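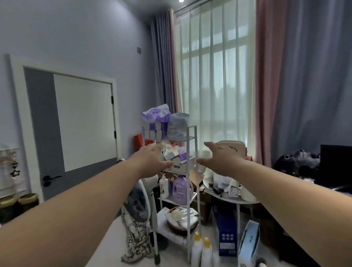 Does more storage make a home tidier? The evidence we have is thin, and most of it measures how satisfied people felt shortly after buying the storage.

Filed under: Housing & Home Life / Working Papers

4. Discussion

4.1 What the capacity argument claims

The capacity argument, as it is usually made, says that clutter is a shortage of places. Give a household enough shelves and the loose things will settle onto them. The Trelwood survey is the source most often cited for this. It collected 593 usable replies, and people who had bought a storage unit in the previous year rated their homes as tidier than people who hadn't. We don't doubt the replies. We doubt what has been built on them.

The first problem is timing. Putting up a shelf usually means clearing a corner, throwing things out and wiping down the floor. Any of these would lift a tidiness rating without help from the shelf. The survey didn't ask whether people had thrown anything away that year, and so it can't separate the buying from the clearing. Yi-an Ha raised this when the first results were circulated and was told that a follow-up would deal with it. We have not been able to find the follow-up.

The second problem is the rating itself. "How tidy is your home?" is a question about a feeling. A person who has just spent money on order has a good reason to report some. When Si-eun Oh went back to 9 of the Byun households and asked them to find named items (a spare battery, the warranty for an appliance, last winter's gloves), search times bore no clear relation to the scores those same households had given themselves. Nine homes is a small number, and we wouldn't hang a theory on it. It is still more than the capacity argument has on its side, which so far has no search data at all.

4.2 Open and closed storage

A second claim holds that closed storage beats open storage. The Urlow guidelines say this flatly and give no source. The reasoning seems to be that what can't be seen can't look messy, which is true as far as it goes, but it changes the subject from order to appearance. A full drawer and a neat drawer look the same from the hall.
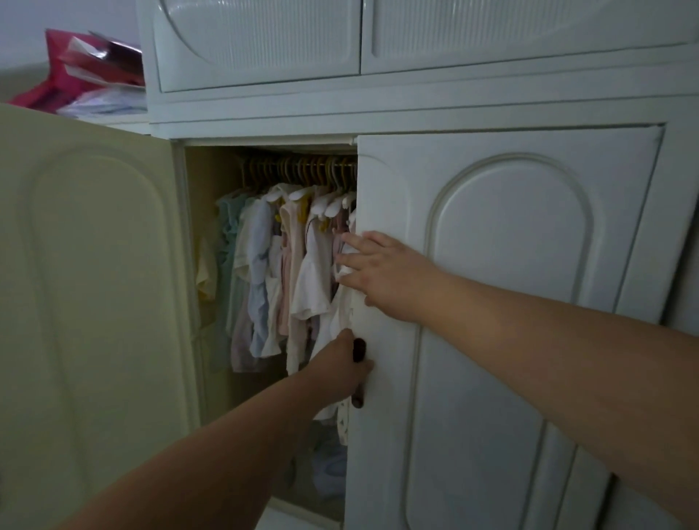
Figure 2. White wardrobe with closed upper cabinet and open lower compartment.

Retrieval is where the closed design ought to be tested, and it rarely is. Studies tend to record how much a unit holds and how people like the look of it, then stop. Yet every closed unit puts a step between a person and an object, and some put in several. In Figure 2 the lower left door has to stand wide open before the hands can get at what is inside, while the lower right door, almost shut, still overlaps part of the opening, and the two upper doors say nothing at all about what is behind them. None of this is a fault in the furniture. It is a cost, though, and it is missing from the Urlow guidelines and from the Drorus checklist that borrows from them.

Whether the cost matters will depend on how often a thing is needed. For winter bedding it is close to zero. For items in daily use we suspect it is high enough that people stop putting them back, and the chair or the bed becomes the real storage. That is a guess, and we label it as one. The Byun interviews offer some support: in 6 of the 9 homes, somebody named a surface outside any unit as the place where everyday clothes were kept.

4.3 Limits

Our own material has weak spots. The return visits were all made in June, when coats and heavy bedding were put away, and winter might look quite different. Two of the households had moved between the first visit and the second, so for them we are comparing different rooms. The item list was drawn up by us and favors things that are small and easily lost. We also relied on people to tell us where things belonged, and a person who can't find the gloves may be tempted to say they never had a fixed place.

A fair test would follow households from before a purchase until well after it, log what is thrown out, and time the searches. Until such a study exists, we see no grounds for telling people with crowded rooms that they need another cabinet.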